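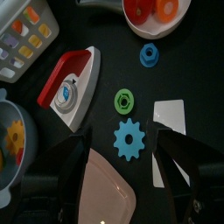
August 8, 2024

OK so quick one before I have to leave for pickup. Said I'd write up the soup thing and then didn't for weeks, so.

Background for anyone new - I have been trying to get back the soup my grandmother made. Barley, dried mushrooms, potato, something sour. She didn't write it down. My mother didn't write it down. My aunt says she wrote it down and then moved twice. So what we have is three people's memories and they don't match.

My mother: there was no carrot in it. Absolutely not.
My aunt: plenty of carrot, cut in coins.
Me: I remember orange bits. But I was six and maybe that was a different soup. Possibly it was canned.

Started in May, which is a stupid time to start making barley soup. Windows open, fan going, big pot on the back burner. First four batches went like this.

Batch one. Used pearl barley from the supermarket and those little plastic tubs of dried mushrooms. Tasted like hot water that had been near a mushroom once. Ate it for three days anyway.

Batch two. More mushrooms. 80 grams for one pot, way too much, it came out nearly black and sort of gritty. Didn't rinse them enough. You have to soak, lift them OUT of the water, and then strain the water separately, don't just tip the whole bowl in. I knew this. Did it anyway.

Batch three. Better! Added the potato late so it stayed in pieces. Still flat though. Something missing and I could not get at it. Put in lemon juice at the table and that was closer but wrong, too bright, lemon tastes like lemon.

Batch four. Burned it. Phone call.

So then I gave up for a bit and complained to everybody, and Barbara Nowicki from choir (alto, stands behind me, very patient person) asked what my grandmother had soured it with. I said I don't know, sour cream? And she looked at me like I had said ketchup. She said where was she from, and I told her, and she said well then it was pickle brine. Or the rye stuff. One or the other depending which side of the river.

Pickle brine. And the second she said it I could smell the jar. Big jar on the floor of the pantry with a plate on top. I'd forgotten the jar completely.

Called my mother that night. "Oh yes, she always put the brine in." MOTHER. I have been asking since May.

Anyway you can't use just any pickles. Regular ones are vinegar and you get vinegar soup. You want the cloudy kind, just salt and water and dill and time. I went to Pietrzak, the deli past the tire place, they have them in a bucket by the register and if you ask they'll fill a container with the brine and charge you almost nothing for it. The woman asked if it was for a hangover. I said soup. She seemed less interested after that.

While I was there got proper dried mushrooms off a string. Expensive. Won't say how much. They also had a different barley, chopped up smaller, and she told me to use that one and toast it first in a dry pan. Toasting it made the whole kitchen smell like cereal.

Batch five, then, and this is more or less the recipe, people keep asking:

A good handful of dried mushrooms, soaked overnight, lifted out, chopped, water strained through a coffee filter.
300 grams of the cut barley, toasted. This is a LOT, makes a thick soup, use less if you want to see the bottom of the bowl.
Two onions cooked down in butter much longer than you want to. Go do something else. But stay off the phone.
Mushroom water plus plain water or stock, bay leaf, a few allspice berries.
Four potatoes, last twenty minutes.
Brine at the end, off the heat, a ladle at a time, tasting. It goes from nothing to perfect to too much very fast. Don't salt before the brine goes in.
Dill.
Carrot - see below.

Made it, sat down, had one spoonful and had to put the spoon down for a minute. Not exactly it. But the same family as it. A cousin.

Took a jar over to my aunt, she had two bowls and said it needed carrot. Took a jar to my mother, she said it was very good and thank God there was no carrot. So I don't know what to do with these people. I've made it both ways now and I think the carrot is right, it takes the edge off the brine, but I'm not going to be the one to tell her. She reads this. Hi Mom.

Other thing I wanted to say. I looked through a bunch of old community cookbooks trying to find it, the spiral kind, church basements and so on. There's a secondhand place called Lornari with a whole wall of them, and I spent far too long on the floor in there. One has 1078 recipes in it, it says so on the cover, very proud, and I'd guess half of those are bars. Lemon bars, date bars, bars with cereal. Not one barley soup. There was a mushroom soup but it started with a can of mushroom soup, which, fine.

What I like in those books is the instructions that aren't really instructions. "Bake till done." "Flour enough." One just says "you know how" after the list of ingredients, and I don't, I wish I did. That's how my grandmother would have written hers I think, if she'd written it. So even if my aunt finds the card in some box it's probably going to say mushrooms, barley, you know how.

Shakuntala Nautiyal, my neighbor across the hall, has the same problem with a pickle. Her mother's lime pickle. She has the actual recipe, in her mother's handwriting, every amount, and it still comes out different every year and never like hers. She thinks it's the sun. It has to sit in the sun on a roof and we've got a fire escape facing north. She's tried the windowsill at her office. Her coworkers had opinons. So having it written down isn't the whole answer either. We traded, jar for jar, and I think hers is fantastic and she thinks it's a failure, and she told me the soup tasted like something she'd eat when sick, which she says is a compliment.

She also asked why I don't just record my mother and aunt talking about food while I can. And yes. Obviously. I did it for my aunt last week, just put the phone on the table and let her go. An hour and a bit. Most of it isn't about food. There's a long part about a coat. There's a part about a dance hall where she won't say who she went with. But there's also the dumplings, and how you tell when the dough is ready (earlobe - it should feel like your earlobe), and a plum thing I'd never even heard of that they ate hot for supper, as the supper, with sugar on. I'm going to try that next, when the small plums come in.

Need to type it all up. Haven't started. If anyone has typed up a long recording and has tips I'd take them, my way is play two seconds, pause, type, go back, swear.

Couple of answers from the comments on the last post, then I really do have to go:

Yes you can freeze it, but freeze it before the potatoes. They go grainy.

No I haven't tried it in a slow cooker. Somebody do it and tell me.

To whoever asked about the blue pot, it was a wedding present, nothing fancy. Works great. Doesn't get hot. I wouldn't buy one specially, any heavy pot is fine.

And yes, pork ribs in the stock is allowed, my aunt says they did that when there were ribs. I left them out so that Barbara could have some.

Someone asked about the rye sour too, the fermented flour stuff. I tried to start a jar of it. It went pink. Threw it out, jar and all. Might try again in the fall when the kitchen's cooler, or might just let Barbara do it since she's apparently been making it for thirty years and didn't think to mention that until after the pink jar.

Next post should be the plums, or the dumplings if I get brave. Mom if you remember anything at all about the plums, text me. Don't wait to be asked the right question.

OK late now, shoes, keys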